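Mowat wrist kit with Driltex fingers

Supplied by Clania
Last updated February 19, 2021

The Mowat wrist kit is a pair of black ridged fingers and a small camera on a single mounting plate. It fits between a robot arm and a parallel gripper and is meant for light bench work: picking up bottles, small household devices, boxes and plastic parts, and recording what the camera sees while the arm does it.

We have sold the plate and camera as a set for some time. The change in this version is the finger. The old smooth pads have gone and the kit now comes with Driltex pads, which have fine ridges across the gripping face. They hold glossy plastic with less squeeze than the smooth ones did. If you already own the older plate you can order the fingers alone, as the bolt pattern is the same.

What comes with it

Mounting plate
One camera with bracket
Two fingers with Driltex pads fitted
Cable, cable clips and a spare set of screws
Printed setup sheet

The kit weighs 400 g with both fingers fitted. Take this off your arm's payload before you work out what it can lift. The price is £244 without VAT. Replacement pads are sold in pairs.

The camera points forward along the fingers, so the tips stay in the lower corners of the picture when the gripper is open. Focus is fixed. Objects a hand's width or so from the tips come out best, and anything very close to the lens will be soft. Small lettering on an object is usually too blurred to read, so don't plan on using this camera for labels or barcodes.

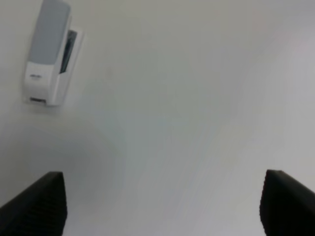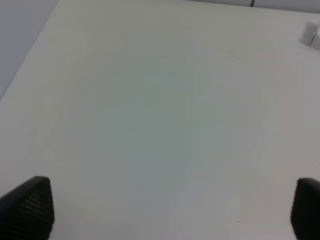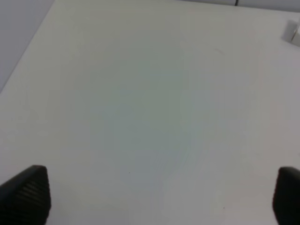 Black fingers, open over a white surface.

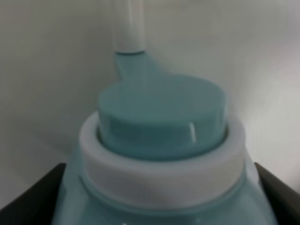
Can I leave the camera on when I change the pads?
You can leave it fitted and powered. Each pad is held by two screws on the outer side of the finger, well clear of the bracket. Stop the arm first and open the gripper fully, otherwise you won't get the driver in straight.

Setting up

Fit the plate to the arm, then the gripper to the plate, then the fingers. Run the cable back along the arm and leave a loop at the wrist. Turn the wrist slowly through its full travel before you tighten the clips. A cable that is too short is the most common fault we see on returned kits.

White worktops tend to fool the automatic exposure, and the middle of the picture can take on a blue or green tint. Fix the exposure and white balance by hand once the lights are in their final position. If you record over several days, write the settings down and use the same ones each time.

Wipe the pads with a damp cloth. Don't use solvent on them. We suggest checking the ridges after every 50 hours of gripping and swapping both pads together when they start to look flat in the middle.

Not suitable for

Hot parts, oily parts, food, or anything outdoors. The fingers are not force limited, so thin-walled bottles need a low grip setting on the gripper itself.

Ordering

Kits are sent from our Mulside store within 3 working days. Please tell us the make of arm and gripper when you order so that we can send the right plate. A longer finger is planned for May and will use the same pads. We aren't taking orders for it yet.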